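*Project report, Amirul Halim, Lernstead, 24 Jun 2021*

My project is about the bedroom floor, and what happens to it when clothes get dropped there. I wanted to find out whether putting clothes on the bed first, before sorting them, makes a room quicker to tidy. I had a great time with this one!
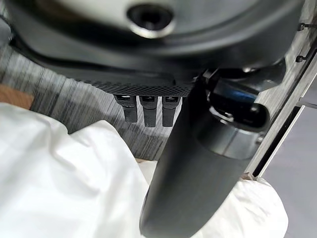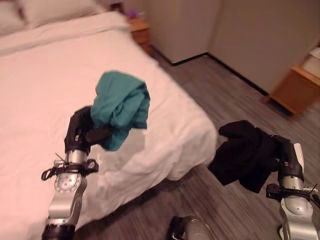
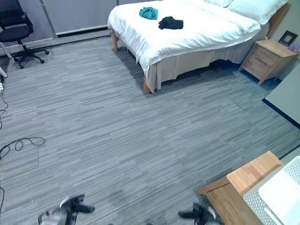
**Why I picked it**

Everyone I know has a "floor pile." Mine in October was so big that I lost a library book in it (found it in December, still fine). When our teacher at Menon asked for a project on something from daily life, I already had my topic. I read two short guides on tidying from the Cemville library, and they disagreed with each other completely. One says to carry each thing straight to the closet. The other says to put everything on the bed so you can see it, then sort.

**What I did**

I tried both ways. For the straight-to-closet way, I picked up one piece, walked it to its place, and came back for the next one. For the bed way, I picked up whatever I could hold in two hands, dropped it on the duvet, and only started folding when the floor was clear. I wore the same step counter the whole time and wrote down the total at the end of each week.

| Method | Week | Steps while tidying |
|---|---|---|
| Straight to closet | 1 | 3,330 |
| Straight to closet | 2 | 3,000 |
| Bed first | 3 | 2,000 |
| Bed first | 4 | 1,382 |

I did not expect the difference to be that big! Week 4 was less than half of week 1. Some of that could be me getting better at it, and I also think I dropped fewer clothes once I knew I'd have to write it all down.

**Things I noticed**

A plain white duvet is great for this. Dark shirts and bright ones both show up right away, and I stopped missing socks. At home my duvet has a busy pattern and I kept leaving things on it by accident, so I turned it over to the plain side for the last two weeks.

Folding standing up next to the bed was also easier on my back than kneeling on the floor. I used Adix hangers for the shirts and folded everything else in thirds.

The bad part of the bed way is that you have to finish. Twice I got called to dinner halfway through, and at bedtime I just pushed the pile back onto the floor. I counted the steps for those days anyway.

**If I did it again**

I would switch methods every other day and get my brother to try it too, and I'd time each session with a stopwatch. Steps don't tell you how long you stood there deciding if a shirt was clean.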